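Ticket: Gripper drifts sideways when I let go of the teaching handle
Opened by: Hok-lam Chiu
Opened: Sat 1 February
Product: Tiltell hand-guiding kit, with the Cileck remote pendant
Status: Open, waiting on customer

Hello all, and thank you for the quick help with my licensing muddle last time, it was much appreciated!

I'm teaching the arm to work inside desktop computers for the Dandutlow repair project. I guide it by hand for the long moves and then switch to the pendant for the last little bit near the board. The long moves are lovely. My trouble is the handover: when I let go of the handle and the pendant takes over, the fingers slide a few millimeters to the left before they settle. Near a processor socket, with the latch levers so close by, a few millimeters is a lot.
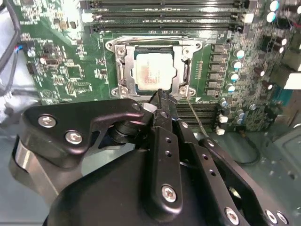

Can I keep the recordings I already made by hand, or does the drift spoil them?
The hand-guided part of each recording is fine to keep, and you only need to trim the stretch from the handover onward and teach that again.

Thanks to whoever on the desk added that, it saved me a gloomy weekend. Now for what I've tried so far, in the order I tried it.

1. Restarted the controller and the pendant. No change.
2. Ran the handover 17 times from the same starting pose. It drifted in almost 7 of them, if I count one very small wobble as half, and always to the left.
3. Took the pendant out of its cradle before switching (somebody on the Peng forum swore by this). No change for me, sadly.
4. Moved the handover point away from the socket and nearer the other end of the board, in case the pose of the wrist mattered.
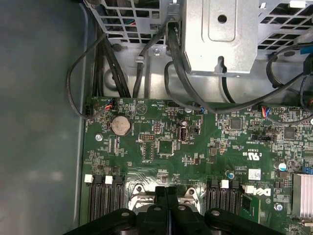

Gripper over the heatsink area, Dell board, tower case open.

Reply from Tiltell support:
Hi Hok-lam, thanks for such a thorough write-up. A sideways slide at handover usually means the tool weight in the settings doesn't match what's on the wrist. Could you tell us the payload value, and whether anything has been added to the gripper since you last ran the weighing routine?

Reply from Hok-lam Chiu:
Well, now I feel a bit silly. The payload page still has the old gripper's numbers in it, and I never ran the weighing routine after we swapped over. I've run it now, with the cables clipped where they normally go, and I've set the handover delay to 6 as the manual suggests.

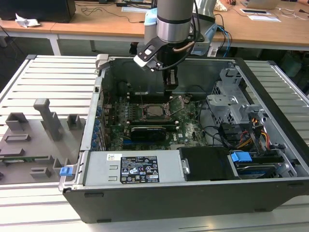
After that I did another short batch of handovers and the slide is much smaller, though I can still feel a slight tug to the left as my hand comes off the handle. I'd love to know if the delay can go higher without making the pendant feel sluggish, as I'm rather fond of how quickly it responds. The log is attached, and the part you want begins at line 77.

Reply from Tiltell support:
Good progress! You can raise the delay one step at a time. Please also zero the force sensor with the arm hanging straight down and your hands off it, then send us a fresh log from the same starting pose.

Reply from Hok-lam Chiu:
Will do. I'll zero it first and leave the delay alone until I've seen what that does, so we aren't changing two things at once. New log to follow.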